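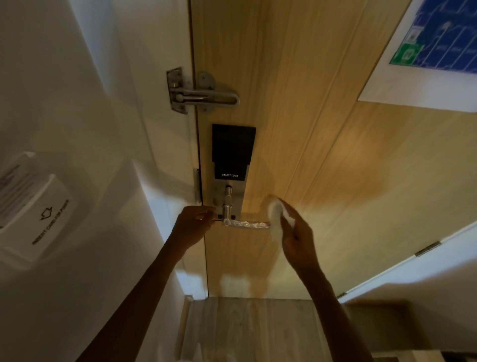 I cleaned hotel rooms for 15 years before I moved to the office side, and in May I sat through a sales talk for a housekeeping robot. The firm was Skevumico. The machine vacuumed a corridor, turned at the end, and came back. Then a manager asked if it could do the door handles. The answer was that handles were on the roadmap.

My view is that machines can't do hotel chores yet, and the handle shows why better than the carpet does. A floor is flat and stays where it is. A lever moves when you push on it, so one hand steadies it while the other wipes. The tissue changes shape with every pass. You have to get underneath the lever and out to the tip, and you have to notice a smear and go back to it.

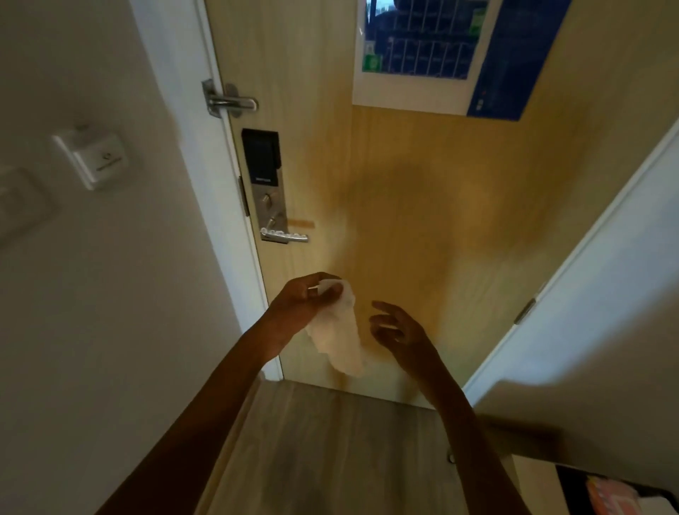
Then there is the choice of what to wipe at all. On an entry door that means the lever, the guard latch and the card holder on the wall. A housekeeper knows this without a list. She also knows how much pressure a thin tissue will take before it tears.

Jianguo Du, who runs the rooms at the Curkley, disagrees with me. He says I'm asking for a person when all he needs is something that does half the job at night. He has a point about the floors. His two vacuums have taken real work off his staff. But a checkout room there takes 40 minutes, and very little of that is floor.

I expect the hands will get better. I've seen one fold a towel, slowly, and I wouldn't have believed that when I started. What I object to is hotels cutting hours now on the strength of a demo. If a vendor wants my vote, bring the machine to an ordinary room, give it a tissue, and let it clean 2000 handles without me standing next to it.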